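Fold It Again, 400 Times

Is it teaching if the pupil never asks a question?

I ask after reading yet another cheerful piece about how robots will soon pick up housework "just by watching us." The word in all these pieces is demonstration. You show the machine how to fold a shirt, and the machine goes off and folds shirts. My mother showed me how to fold a shirt. She did it twice, lost patience, and I have been folding them badly ever since. By the standards of the field I am a miracle.

A robot needs more than twice. The going rate seems to be hundreds of tries for one chore, and then hundreds more when the table changes. Last May I spent three weeks doing this for pay, for an outfit called Tulent, using a gripper you hold in your fist and squeeze. My quota was 400 folds. Pants, mostly. You pinch the cloth, lift, carry it over, let go, smooth it as best you can with two stiff fingers, then shake the thing out and start over. By fold 52 I had stopped doing it the way I do at home and started doing it the way that got me to fold 53. 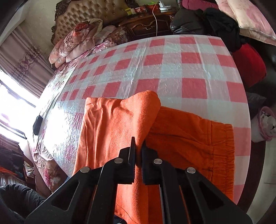

And that is my first complaint. What gets recorded is a person trying to work through a claw. I have ten fingers that can feel whether I'm holding one layer or two, and I gave up most of that the minute I picked up the tool. I pinched too much and let go too late. I tugged at waistbands. All of it went into the pile marked "human skill."

The other camp says to drive the robot itself by remote control, so at least the arm in the recordings is the arm that will do the job. I tried that too, on a rig called the Ernine, and it was like eating soup with someone else's elbow. There's a delay, small but enough to make you timid. Everything I did on it was slow and careful, and I suppose a robot trained on me would be slow and careful in just the same places, for no reason it could name.

People I respect tell me the numbers take care of this. Get 1,000 folds from enough homes and the fumbles wash out. Maybe so. I'd feel better if the people saying it would show me the pants. The Vavitz demo that everyone passed around has one towel, one clean table and a cut in the middle of the video. I would like to see the same machine on an unmade bed with the elastic bunched up and one leg inside out.

I'll grant that the hand-held tools are cheap and they do get out of the lab, into bedrooms where people live. That counts for something. A robot that has only seen laboratory laundry is no use to my house.

But the pay was by the fold, with 3 rejects allowed before they docked you, and nobody once asked me why I turned a pair of pants before folding it. I turn them to find the seam. It's the only part of the job that takes any thought, and as far as I know there was no place on the form to put it.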